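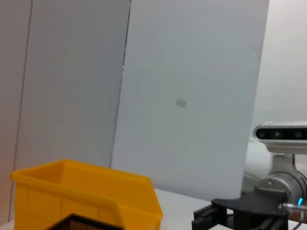

Yellow stacking bin on a white tabletop.

Home Forums Venues & Rentals New Posts Search Log In

Setup hours counted as rental time – normal or not?

brickandbeam
I'm booking a room for a small product launch and would like a check on the contract before I sign. The venue is Trastetti in Kistel, the ground floor room with the columns. I toured it in October and liked it. Good light, street entrance, restrooms on the same floor.

The quote is for a 7-hour block. I took that to mean seven hours of event. The contract says the block "includes all client and vendor access, from first entry to final exit." So if my caterer walks in at noon, the clock starts at noon. With setup and cleanup I end up with a much shorter party than I planned on. Overtime is billed in 30 minute steps at a higher rate than the base block.

Is this standard? The last place I rented gave us the morning for free. That was a church hall, though.

loadingdock_lou
Standard. Almost every raw space I've worked in does it this way. Somebody has to be in the building while your vendors are there, and that person is getting paid.

The church hall is the exception. They often have nothing else going on during the day.

marigold77
I'd disagree with calling it standard. It's common in big cities. Outside of them I've had plenty of venues quote event hours and then give a setup window on top. One gave us two hours before and one after with a building rep present, no extra charge. It was written into the agreement.

What matters is whether the quote said so before you toured. If the web page says 7 hours and only the contract explains what that means, I'd bring it up with them.

brickandbeam
The page just says "7-hour rental." The explanation is on the fourth page of the contract. I booked the tour through Zollex and the listing there says the same as the web page.

loadingdock_lou
"Rental" is the word, though. You're renting the room for seven hours. If it said "7-hour event" I'd be on your side.

marigold77
Most people who rent a room once every few years don't read it that way. Asking them to add one line to the listing is not a lot.

P. Hrnciar
I manage a venue, not this one. We went back and forth on this for a long time.

We used to include free setup. Clients would send the florist at eight in the morning for an evening event, then the rental company, then the DJ to "take a quick look." I had a staff member sitting there all day. We now count everything, but the base price came down when we made the change. Ask them if the block price already takes setup into account. It often does, and then there isn't much to bargain over.

Two things you can usually get:

A drop-off window the day before, if nothing is booked. Furniture and boxes only, nobody decorating.

A morning-after pickup. Most rental companies prefer it anyway because they don't want to pay a crew at midnight.

Neither costs the venue much. Ask by email so you have the answer in writing.

Peter Hrnčiar

brickandbeam
Thank you, that's useful. I hadn't thought about a pickup the next day. My tables and chairs are coming from outside because the room comes empty.

tallceilings
Check who is responsible for your stuff overnight if you do that. We left rented linens in a space and two bags were gone in the morning. The contract said the venue wasn't liable for anything left after the end time. The linen company billed us and that was the end of it.

P. Hrnciar
Fair point. We have the same clause. We lock the room, but other people have keys. I wouldn't leave anything overnight that you couldn't afford to replace. Folding chairs are fine.

sidedoor
How many people are you expecting? That changes how long your setup takes more than anything else.

brickandbeam
37 confirmed. Standing, mostly. A few high tables, one long table for the product, a small bar. Ďurica is doing the food and they bring everything already plated or boxed, so there's no cooking on site.

sidedoor
Then I don't see the problem. For that size two people can have the room ready in 2 hours if the furniture comes on time. Cleanup is less than that. You still have a decent evening left. I'd sign it.

marigold77
If the furniture comes on time. It usually doesn't. And the freight elevator is always in use by somebody else.

brickandbeam
No elevator needed, it's the ground floor. But the delivery door is on the alley side and they said it's shared with the shop next door.

loadingdock_lou
Then get the delivery door hours. I mean it. I have been to buildings where the dock closes in the late afternoon and everything after that goes through the lobby by hand. Ask these before you sign:

– What hours is the alley door open
– Can a truck stand there or only unload and leave
– Who opens it, and what's that person's cell number on the day
– Does trash go out the same night, and to where

The trash one gets people. Some places make you haul it away yourself and charge a cleaning fee if you leave a bag.

M_Maly
I booked Trastetti for a fundraiser last year, same room. Some notes.

They do count vendor time. They were reasonable about it with us. Our caterer arrived early and waited outside in the van and nobody started the clock until they came through the door. They did bill us for one overtime step at the end, which was correct, we were late getting out.

The alley door was open when we needed it, but the shop next door had a delivery at the same time and we waited for them to finish. Call the shop ahead of time if you can.

Trash went to a dumpster in the alley. It was included for us. I don't know if it still is.

The room echoes. If anyone is giving a speech you will want a microphone, even with a small group. They have one but it has to be requested ahead.

Marcela Malý

brickandbeam
This is very helpful. Did you pay the deposit through Zollex or directly?

M_Maly
Directly, by check. We found them through somebody we knew. The refund took longer than the contract said, but we got all of it.

tallceilings
If you pay through the platform, read whose cancellation terms apply. The platform has one set, the venue has another, and I've seen them not match. Get the venue to say in an email which one they go by.

sidedoor
You are all making this sound harder than it is. It's a room and some high tables.

tallceilings
It's a room and some high tables until the deposit doesn't come back.

brickandbeam
Update, 9th November. I emailed the list of questions and the manager called me back the same afternoon, then put it all in writing when I asked.

Setup does count. She said the price was set with that in mind, same as Peter described. She wouldn't move on the block, but she agreed to next-morning pickup for the furniture at no charge, as long as it's gone before ten. She also agreed to drop the first overtime step to the base rate. I hadn't asked for that one.

The alley door is open until six and after that she opens it herself. Trucks can unload but not stand. Trash is still included. The microphone is reserved.

Cancellation follows the venue's terms, and she's adding a line to the contract that says so. I'm going to sign once I see the new copy.

marigold77
Good result. Did she say anything about changing the listing?

brickandbeam
She said she'd look at it. I didn't push.

loadingdock_lou
Put the pickup time in the furniture company's order too, not only in your own notes. Their driver won't have seen your email with the venue.

brickandbeam
Will do. I'll call them in the morning.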